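Hand-held gripper demonstration

Hand-held gripper demonstration is a way of gathering examples for a robot learning system in which a person does the task directly, holding a gripper fitted with a camera, and no robot is present. The recorded video and the estimated path of the tool are later used to train a control policy.
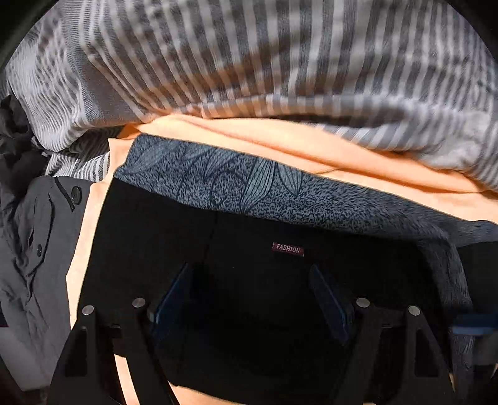

Background

Most learned manipulation systems need many examples of a task being done by somebody competent. For a long time the usual source was teleoperation, with an operator steering a robot arm from a second arm, a headset or a joystick. Teleoperation gives a clean record of what the joints did, but it is slow, the equipment is dear and the sessions have to happen wherever the arm is bolted down.

Hand-held tools were proposed as a cheaper route. The operator squeezes a handle, the fingers close, and the camera sees more or less what a camera on a robot's wrist would see. A single tool can be carried between kitchens, laundries and bedrooms in a backpack. Whether the examples gathered this way are as useful as their numbers suggest is still argued over.

Method

A session normally begins with a calibration pass, in which the operator moves the tool slowly about the work area so that its position can be worked out from the video. Each attempt at the task is then recorded separately. Wide-angle lenses are common, and the dark curved corners they leave in the picture are generally kept in the training data.

Attempts are sorted afterwards. Those in which tracking was lost are discarded, as are those in which the operator moved faster than the target robot could follow. Published accounts often give the number of attempts kept and leave out the number recorded, which makes yields hard to compare.

Clothing and household cloth

Cloth is a popular subject and a difficult one. A pile of mixed laundry has no fixed shape, and a garment's outline tells the system little about how many layers lie under the fingers. Black fabric is a particular nuisance, as folds and seams vanish into shadow and black gripper parts are hard to separate from the cloth behind them. Sewn labels, buttons and patterned bands give the tracker and the policy something to hold on to, with the risk that a policy learns to look for a label and fails on a garment without one.

The Plincombe trials, run by the firm Kolinico, collected 2,000 attempts at picking one garment from a heap. The project report described the set as "varied". It was gathered by 5 operators, and the garments came from a stock of 32 items that were reshuffled between attempts. Critics said that reshuffling the same clothes is a weak substitute for new ones, and the report did not include a test on clothes from outside the stock.

Yimyam, a smaller collection, took the opposite line and asked operators to use whatever was at home. Its coverage is wider, but its labelling is patchy, and almost 2 in every 32 recordings carry no task description at all.

Criticism

The most frequent objection concerns touch. A person holding the tool feels resistance through the handle and adjusts to it. The camera records the adjustment without its cause, so the policy is trained on behaviour it has no means of explaining. Somkiat Wannasri, a long-standing critic of the method, has called the resulting data "half a conversation".

A second objection is that operators cheat without meaning to. They glance around the tool, steady the heap with a free hand, or remember where they dropped the last shirt. None of this is available to the robot. Some guidelines forbid use of the free hand, though compliance is seldom checked.

Supporters reply that volume makes up for these faults. Evidence for this is thin where cloth is concerned. Demonstration videos tend to show successful folds and grasps, and failure rates are often reported only for the garments used in training.

Tools

Designs differ mainly in the linkage and the finger pads. Soft pads grip thin fabric well but wear quickly, and a worn pad can change the look of a recording enough to matter. The Vikeleo handle uses replaceable pads for this reason. Its makers recommend changing them every January, a schedule that takes no account of hours in use.

See also

Teleoperation
Imitation learning
Deformable object manipulation
Wrist-mounted camera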